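# The cleaners who train the cleaner

The shift at Harbridge starts at 7 a.m. with a cupboard being unlocked. Mops and sprays used to come out of it. Now the first thing out is a pair of hand-held grippers, black, with ribbed blue pads where the fingertips would be, and everybody on the recording team signs for them.

Harbridge cleans apartments and guest rooms in and around Danstead. Last October it signed with Ultier, a company that wants to sell a tidying robot and needs a great many examples of tidying first. So three of the cleaners were moved off their regular rounds. They go into furnished bedrooms, put their hands behind the grippers, and pick up trash the way a machine might one day pick it up: a candy-bright wrapper, a plastic bag, one of those foam nets that fruit comes in. Each gripper carries a camera. Then they do it again.
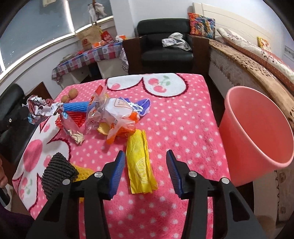
Urszula Bielecka has cleaned for a living for most of her adult life, and she is quick. With her own hands she can clear a table while talking about something else. With the grippers she has to think about every piece. Plastic film slides away, she says, and a foam net catches on whatever is under it. Soft blankets are the worst, as the pads pinch the fabric along with the trash.

"They told us to work naturally," she says. "I asked them, naturally for who?"

The company's target is 100 recordings a shift. A recording gets thrown out if a hand drifts into the wrong spot, if the worker pauses too long, or if something is dropped and picked up in a manner the reviewers don't like. The cleaners are told how many were rejected. They are seldom told which ones, or why, and that is the complaint I heard most often in Danstead, well ahead of any worry about robots taking jobs.

Management tells it differently. The work is lighter, they point out. There is no scrubbing, no bleach, no hauling a vacuum up the stairs. All of that is true, and Bielecka's knees have noticed. Her wrists have noticed too. She holds both grippers up for most of the morning, and after the first month she bought herself a brace from the drugstore. Harbridge did pay her back for it, three weeks later.

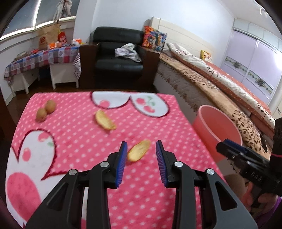
Pay is where the pitch gets thin. Recording brings in 25 cents an hour more than cleaning does, which the company calls a skills premium. But the cleaners on rounds get tips and the recording team gets none. Bielecka did the math on the back of a timesheet and came out behind.

Then there is the matter of what the recordings are worth, and to whom. A cleaner knows which scrap is trash and which is somebody's snack saved for later. She knows to leave a walnut where it is and take the shell. Ultier's instructions cover this in a short paragraph, and the rest comes from the person holding the grippers. Once recorded, it belongs to Ultier. The consent form, drawn up by a staffing outfit named Witkowska, says so in plain enough English. It doesn't mention any further payment.

I asked Harbridge when a robot would be doing rounds in Danstead. I was told it was too early to give a date. I asked what would happen to the recording team when the contract runs out, and was told they would be "welcomed back to core operations." Their old rounds, meanwhile, have gone to agency staff.

Bielecka doesn't expect to see a robot do her job. She has watched the demonstration video Ultier shows to new recruits, in which a machine lifts a single wrapper off a bare white table – very slowly – and she wasn't impressed. What bothers her is closer at hand. She would like her Tuesday clients back, the ones who left her coffee, and she has asked for that in writing. Her supervisor says the request is being looked at.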